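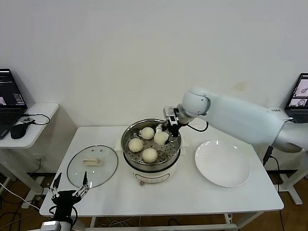 Owners of older Brisholm smart televisions will lose access to most of their built-in streaming apps from May, after the company confirmed it is ending software support for 14 models.

The sets will still work as ordinary televisions. Anything plugged into an aerial socket or an HDMI port will carry on as before, but the app store on the home screen will close and the apps already installed will stop getting updates.

Brisholm said the processors in the affected sets could no longer run current versions of the software that streaming services ask for. Some services may keep working for a few months. Others are expected to show an error message as soon as the switch is made.

The models are all from the Paden range, in screen sizes from 32 to 55 inches. The model number is printed on a label on the back of the set and can also be found in the settings menu, under "About this TV".

Sylvain Picard, who runs the company's customer support, said owners would see a notice on screen before the change.

"The picture and sound are not affected in any way," he said. "If you watch through a box or a stick, you don't need to do anything."

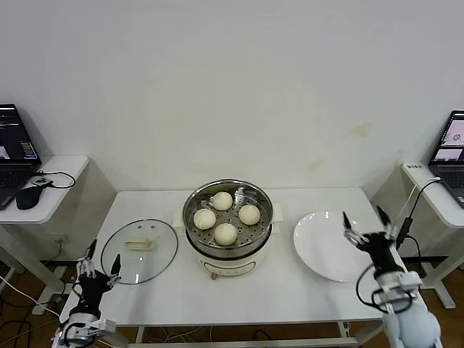 Page last updated: 14:22

Brisholm is offering owners £22 off an Ikero streaming stick, which plugs into an HDMI port and takes over the job of running the apps. The discount code will be sent by email to anyone who registered their television. People who did not register can ask for a code by sending in the serial number and a photograph of the label.

The offer is limited to one stick per television. It can't be used with other discounts or swapped for cash.

Some owners are unhappy with that. A petition asking the company to keep the apps going for another two years had 1,878 signatures by lunchtime. Several people who signed it said they had bought their sets new from clearance stock and had expected them to last longer.

One owner said he had paid £320 for a 43-inch Paden and had never had a fault with it. "I don't want another remote on the arm of the sofa," he wrote.
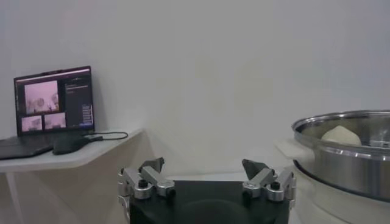 Picard said the company had looked at a longer run of updates but had decided against it. He would not say how many of the televisions were still in use.

Sets sold under the Lüthi name use the same menus but a newer processor, and are not on the list. Brisholm said those would go on getting updates and that it had no date for ending them.

Owners who plan to sell or give away one of the older sets are advised to sign out of every app first and then do a factory reset, found under "System" in the settings menu. The reset removes saved passwords and viewing history. It has to be done from the remote control, as the buttons on the set itself don't open that menu.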